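Musotero Community
Home Topics Ask Members Log in

Walking & Outdoors > Long-distance paths

Feet after a long day on the path: what do you all do in the evenings?

Posted in July by mudlark_jo
252 views 14 shares 3 replies

Hello all! I've just got back from my first proper multi-day walk (five days, coast path, carrying everything) and I'm completely hooked. I loved every bit of it, even the afternoon when the rain came in sideways and I ate a cheese roll crouched behind a gorse bush.

The one thing I didn't crack was my feet. I got through the first two days fine, then on day three I had a hot spot on my left heel that I ignored for far too long, and by teatime it was a blister the size of a ten pence piece. After that I was hobbling a bit and it took the shine off the last stretch.

I want to do a longer one in the autumn, nine or ten days this time. My boots are broken in and they fit well in the shop sense, so I don't think it's that. I'm more interested in what people do once they stop for the night. Do you soak your feet? Leave them alone? Is there a cream that's worth the weight? And do you carry a second pair of shoes? My pack was already heavier than I'd like and I'm torn. Any and all advice gratefully read!

Follow Share Report

hillfoot_ray
Posted at 7.40 pm

Vaseline before, talc after. Two pairs of socks. Never had a blister in my life.

Helpful (3)

Leena Nieminen
Posted at 9.15 pm

Oh, well done you, five days with a full pack is a brilliant start! And you've picked my favourite subject. I've done a long path every summer for years and my feet used to be dreadful, so I've tried nearly everything.

First, the hot spot. Stop the minute you feel it. I know it's a pain when you've only just found your stride, but boot off, sock off, dry the skin, tape on. I use plain zinc oxide tape from the chemist, cut with rounded corners so it doesn't peel. On days when I know there's a big descent I tape my heels at breakfast before anything has had the chance to rub.

Socks: change them at lunch. It feels a bit fussy the first time and then you'll never go back. The morning pair gets pinned to the outside of the pack to air, and they're usually fit to wear again by the evening if the weather is kind. Merino for me, fairly thin. I used to wear the two-pair system that Ray likes and it made my boots too tight by mid-afternoon. Feet swell a lot over a day's walking — mine go up nearly half a size — so a boot that's perfect at ten in the morning can be a squeeze by four.

Now evenings. My routine goes like this:

- Boots off straight away, insoles out, laces pulled right open.
- Quick wash in cool water, a stream if there's one handy. I don't soak for long. Ten minutes is lovely, half an hour leaves the skin soft and more likely to tear next day.
- Dry properly between the toes. Properly!
- Feet up on the pack while the kettle boils.
- A little foot cream last thing at night, then clean sleep socks that never go inside a boot.

Creams: I've used Thevar balm for a couple of seasons and get on with it very well, but any thick plain one will do. Decant some into a little pot and leave the tube at home. I start using it a good fortnight before I go, and I think that helps more than anything I do on the walk itself.

As for second shoes, yes, yes, yes. It's the one luxury I'd never leave behind. Letting your toes spread out after eight hours laced in is pure heaven, and you'll want something for the walk to the shower block. Trainers are too heavy. Flip-flops are light but you can't wear them with socks, and campsite evenings get chilly even in summer. I like a wide-strapped rubber slide. You can get your foot in with a sock on, or a bit of bandage, and the strap doesn't press on sore toes.

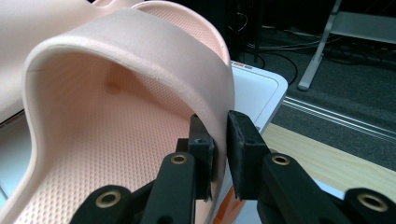
mudlark_jo wanted to know whether slides like that are any good for fording a stream, or if they'd just float off. I wouldn't, I'm afraid! They come off the heel too easily in moving water. If your route has proper crossings, look for a light sandal with a back strap and put up with the extra weight.

One more thing, toenails. Cut them straight across three or four days before you set off, so any sharp edges have time to wear down. Long nails and a steep downhill are a miserable pair.

Do come back and tell us which path you choose for the autumn. I'm excited for you already!

Helpful (41)

pathfinder_dee
Posted at 10.05 pm

Agree with nearly all of that. I'd only add that blisters on the heel can be down to lacing. Look up the heel lock, where you make a small loop at the top hooks and cross the laces through before tying. It took me five minutes to learn and my heel stopped lifting on the climbs. Worth a go on a day walk first, as it can feel tight over the front of the ankle.

I don't carry second shoes myself. I just loosen my boots and shuffle about. Each to their own.

Helpful (9)

Related topics Blister kits Packing light First-time walkers
Back to top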